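Let the Kids Be Bored on the Train

My sister texted me in March to ask what I'd recommend for a long train ride with two kids, and she meant apps. I told her to bring a deck of cards and a window seat. She sent back one of those flat-mouth emojis, so I'm putting the longer answer here where she can't hang up on me.

I grew up riding the slow line to Sisau every summer. It took nearly 4 hours, and my parents packed sandwiches and nothing else. I remember being so bored I learned all the station names backward! I also remember the man across the aisle teaching me to whistle through a blade of grass (my mother was less thrilled). I couldn't tell you a single cartoon I watched that year, but I can still do the grass thing. 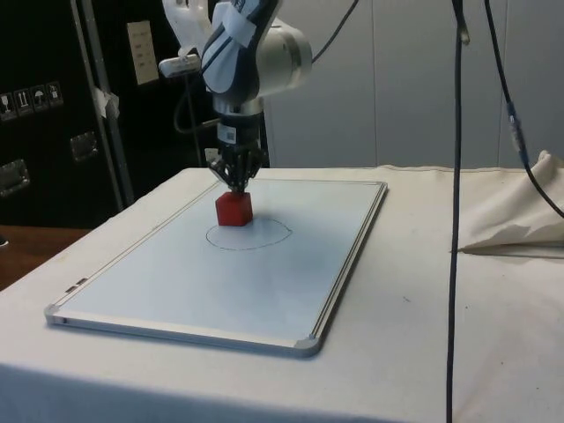
What we're so afraid of

I think a lot of us hand over the tablet for the other passengers. We don't want the looks. I get it, I've had the looks, I once had a whole quiet car turn around at the same moment over a dropped cracker. But a kid asking loud questions about cows is pretty normal train noise, and most people my age have headphones in anyway.

My neighbor Timo Brandes disagrees with me completely. He takes his boys to Cillano twice a year, loads up 84 episodes of something with talking trucks, and says everybody arrives in a good mood. Fair enough. They do look rested when they get back, and I usually come home looking like I slept in a hedge.
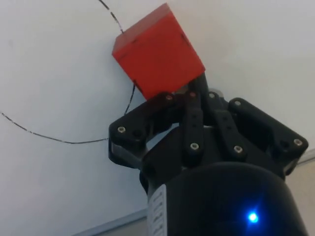
Still, I keep asking him what the boys say about the ride, and the answer is nothing, they don't remember there being one. That bugs me more than it probably should. The river is right there the whole way down! There's a bridge just past Sperling where the train slows way, way down and you can look straight into people's gardens, and I'd hate for any kid to miss it for a truck.

So bring the cards, and keep the tablet in the bag for the last half hour if you have to. I did, last time.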